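Home News Research Projects People Contact

3 min read

Robots learn the two-handed chores by watching from head height, Prurdale group reports

PRURDALE, 2023-02-17. A method for teaching household robots to use both hands together, from ordinary recordings of people doing chores, has cut failed attempts by 39 per cent in lab trials. Results out today from the Iner project. Full paper and code to follow in July.

The method is called Baltard. It takes footage shot from the head of the person working and splits it by hand. One hand is usually doing the job. The other is steadying, bracing, holding something out of the way. Most training methods throw that second hand away or treat it as noise. Baltard keeps it and asks what it is for.

"We kept seeing robots push a door shut while they were trying to clean it," said Dario Serra, who leads the project. "A person puts a palm on the wood and doesn't think about it. So we went looking for the palm."

The team collected 731 recordings in homes, covering wiping, scrubbing, folding, and sweeping. No scripts. People used their own cloths and brushes and worked in whatever order they liked. Each recording was then labelled for the moments when the two hands had different jobs.

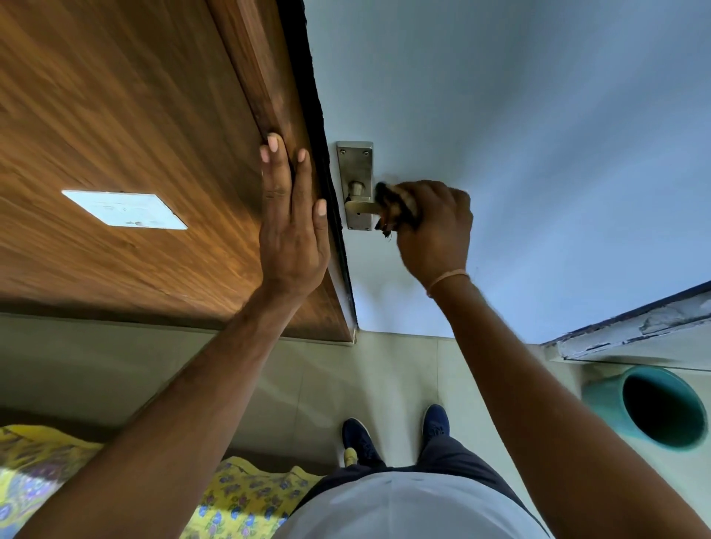

Apparent door handle cleaning, recorded from head height. Left hand flat on the door, right hand at the lever.

Handles were the hard case. Small target, awkward shape, fixed to something that swings. The robot has to press hard enough to clean, and the pressing moves the door. In the trials a two-armed robot was given 30 attempts with the standard training and 30 with Baltard, same door, same handle, same starting position. An attempt counted as failed if the door moved out of reach or the tool lost contact with the handle.

With Baltard the robot placed its free hand on the door before it started rubbing, and shifted it when the door began to give. It was not told where to put the hand. Placement came from the recordings alone, and tended to land near the opening edge, where people put theirs.

Limits: one robot, one door for the main test. Glass and very light doors not tried yet. The method also struggles when the person's forearms cover the thing being cleaned, which in home footage happens alot. The group is working on that now and expects to report on it alongside the paper.

Labelling was done with Romaniuk, a tool the project wrote in-house for marking up each hand seperately. It will be released with the code.

"It's a small result on a dull job," Serra said. "But dull jobs are what people want help with. Next is drawers, then lids."

Interviews and trial footage on request from the Iner project press desk, Prurdale.

Comments (3)

mwh_72
Did the standard one get a second arm as well or just the new one? Not clear from this.

Press desk
Same robot both times, two arms. Only the training changed.

Oonagh P
Would like to see it try our back door, sticks in winter and then flies open. Any plan for doors that are stiff?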